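Udlow Pantry Trials: Gallery 9
Posted November 23, 2021 by Taras Polishchuk

These pages cover the sorting of packaged dry goods at Udlow. The round that began in July used mesh baskets on an open table, with labeled bags kept near the top so the print can be read without unpacking. The stock list for this round has 92 entries. Lukian Ivanyshyn keeps the list and assigns the shelf codes.

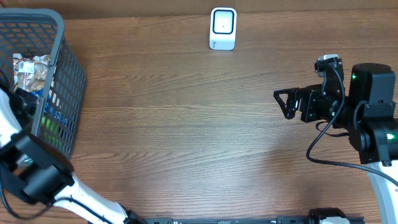
Dark gray mesh basket on the wood table. Clear bag with a white printed label at the top, blue and green packaging lower down.

Basket contents are logged from the top layer down. Bagged items go in last, label side up. Any item over 300 grams goes in the bottom layer, and a basket is closed out when the rim is reached. Mixed baskets are listed under the code of the top item, with the remaining codes in the notes column.

Older sets are filed under Cudia and Trodolik. Shelf codes for the Savchuk set were revised and no longer match the captions in Gallery 8.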